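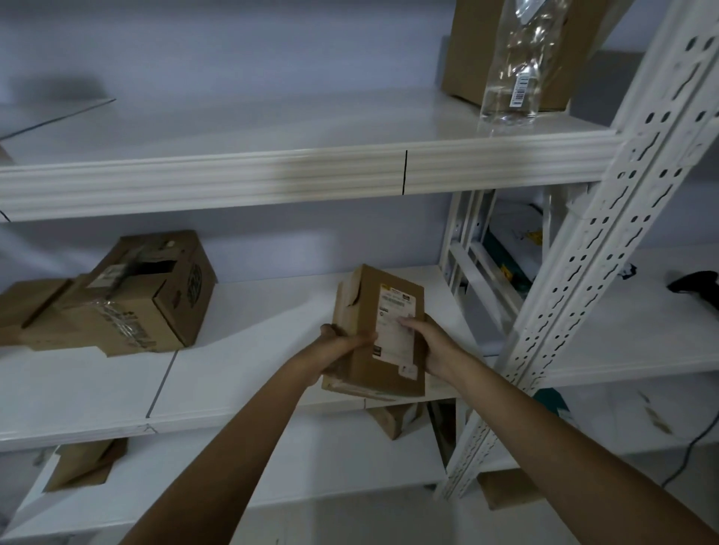

The first thing the lead researcher at Graka wants to talk about is thumbs. We had asked about the result, the one that has been passed around in warehouse robotics circles since August, but she waves that off for the moment and pours us both more coffee.

"Everybody looks at the fingers," she says. "I did too, for years. You watch someone take a box off a shelf and your eye goes to the fingertips, and meanwhile the other hand is underneath doing all the real work. I had a whole chapter of my thesis on fingertips. I'd write it differently now."

Graka is a small group, and its project, which goes by the name Frei, has a question that is simple to say and took a long time to get anywhere with. When a person picks up a parcel to read its label, what do the two hands do, and how much of that does a robot need to copy? The group spent most of a year collecting recordings of people handling ordinary boxes on ordinary steel shelving, all of it seen from head height, and then used those recordings to train a two-armed machine to do the same job.

They ended up with 3485 usable pickups from 11 people, a number she recites with some affection. Many more were thrown out. "We threw out the ones where the label never came into view, and the ones where somebody's hair fell across the lens, and one entire afternoon when the clock on the recorder was off. That afternoon still hurts. There was some beautiful handling in it."

What makes the work different from earlier attempts, her own included, is the way the recordings were marked up. The usual method is to note where each hand is at every moment and let the machine learn to follow those positions. Her team did that first and got a robot that moved very nicely and dropped things. So they went back through the whole set and marked what each hand was for. A hand could be carrying, steadying, turning or just waiting, and it could change from one to another in the middle of a pickup.

"It sounds like a small thing, I know," she says. "My mother asked me what I'd been doing all winter and I said I'd been deciding whether hands were steadying or carrying, and she was very kind about it."

The hardest of the four to agree on was steadying. A palm laid flat on the front of a box might be holding it against the other hand, or it might be about to push. Two people on the team marked every pickup separately, and where they disagreed they sat down together and watched it over again, sometimes many times. She says those sessions taught her more than the trained model did, and that she would recommend them to any student starting out, even one who plans to hand the marking to somebody else later.

The result itself came from a test of 300 pickups with boxes the robot had not met before. Trained on positions alone, it dropped or badly tilted 41 of them. Trained with the hand roles added, it did so with 13. The shelving was the same and so were the boxes, and the order was shuffled so that neither version got an easier run.

She is careful about what that shows. All of the boxes were light enough to lift without effort, and most were in fair condition. Soft, crushed or badly torn cardboard is still trouble. "A person feels a flap give way and shifts their grip before they've even thought about it. Our robot has only the crudest idea of that. If the corner goes, it keeps on squeezing where the corner used to be, poor thing."

She was also surprised by how much the shelf mattered. People reaching in past an upright tend to bring the box out first and turn it afterward, while on an open stretch of shelf they do both at once. The model picked up on this without being told, although it took the team several weeks of looking through its mistakes to see that it had.

The robot's arms come from Brustar, and the shelving was lent by Imcombe, a parts distributor whose storeroom the team visited early on. She speaks very fondly of the stock clerks there, who let her follow them through a full shift and answered a great many questions about tape. One of them told her that he always puts a hand under a box before he trusts the cardboard, whatever it looks like from the front. She wrote that on the whiteboard when she got back and it has stayed up ever since.

Next the group wants to add touch, with thin pressure sensors in gloves worn by the people being recorded. She has mixed feelings about the gloves. People handle things differently with something on their hands, she says, and she has grown attached to the way they do it bare. The first pairs were stiff enough that peeling up a label took both hands and a good deal of muttering, so those have gone back to be remade in a softer fabric, and she expects to try the new ones this fall.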